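Shared Drives and Who Can See Them
Speaker notes, Seema Malhotra, October 24, 2025
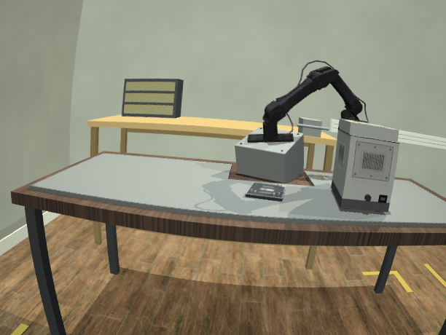 Slide 1. Rendered worktable with a gray pedestal.

Slide 2. Start with the Kallau numbers. 359 folders on the shared drive, 5 with a named owner. Pause. The vendor's dashboard gave this a green check mark. Ask the room what they think the check mark was measuring. I still don't know.

Slide 3. The claim is that Skeven "cleans up access on its own." What we saw in the trial: it sends an email to the folder owner asking who should stay. See slide 2 for how many owners we have. The rest of the emails went to Florian Aigner, whose name was on the old admin account. He got 2118 of them before he set up a filter.

Slide 4. Inherited permissions. Go slow here, people get lost. A subfolder copies the rights of its parent until someone breaks the link. After that, changes at the top do nothing below. Miroreo shows both kinds with the same icon. I asked support about it and was told it was "by design." Fine.

Slide 5. What I'd do before paying for anything:
Export the access list and read it.
Remove the "everyone" group from the top level.
Pick an owner for each folder, a person, no team mailboxes.

Slide 6. Will Garg fix this in the December release? They say so. They said so about the last one too. Skip if short on time.

Questions. If someone asks about guest links, say we tested 3 and all of them still opened after the guest was removed.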